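Progress report to the Somogyi Fund, April
Personal trainer online business pilot
Prepared by Refilwe Ngubane, program lead, Studus

Summary

You asked for a plain account of whether teaching independent personal trainers to sell coaching online is worth a second year of money. My answer at the halfway point is that I don't know yet, and I would be wary of anyone on the project who says they do. We enrolled 21 trainers. 14 have a working website with a way to book and pay. 7 have sold anything through it.

Websites

The site builder we licensed, Asurex, was sold to us as something a trainer could set up in an evening. Most of ours took three weeks, largely spent on the payment page and the health questionnaire. Once the sites were up they looked fine. I am less sure they do much. The 14 live sites brought in 562 inquiries between them, which sounds healthy until you read the messages - a good share are people asking about gym opening hours, or other trainers looking at prices.
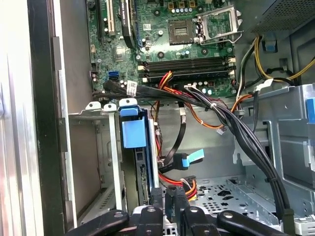
Are the seven trainers with sales making a living from online clients?
None of them is close. Online income covers a phone bill or a car payment for most of the seven, and all of them still depend on in-person sessions. Two have signed up clients who already trained with them face to face, so I would not call that new business.

Podcast and email

The original plan leaned on a podcast. We made four episodes and I have stopped there. Downloads came almost entirely from people enrolled in the program, and editing ate staff time we had set aside for one-on-one calls. The weekly email does better. Trainers who write to their old client lists get replies, including from people who quit a year or more ago, and it costs next to nothing.
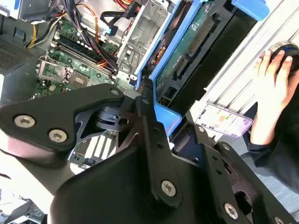 Client tracking

We moved everyone to Uta for workout plans and check-ins. Trainers like it more than I expected. Clients log in for the first two weeks and then a lot of them drift. The vendor's dashboard counts anyone who opens a reminder as "active," so I have left its engagement score out of this report and will use completed workouts in the next one.
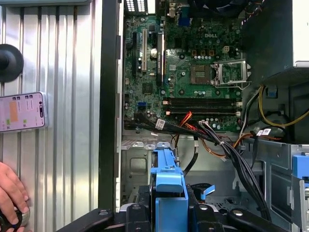 Completed workouts will make our numbers look worse, and I would still like the fund to judge us on them. A client who opens reminders and never trains is going to cancel, and the trainer is the one who loses the income.

Spending and next steps

We are under budget on travel and over on software. I am asking to move what is left of the podcast line to coaching calls. No new trainers will be enrolled before the next report. The seven who have no site yet get one more month of help, after which I will recommend we let them go - two have already told me they prefer the gym floor.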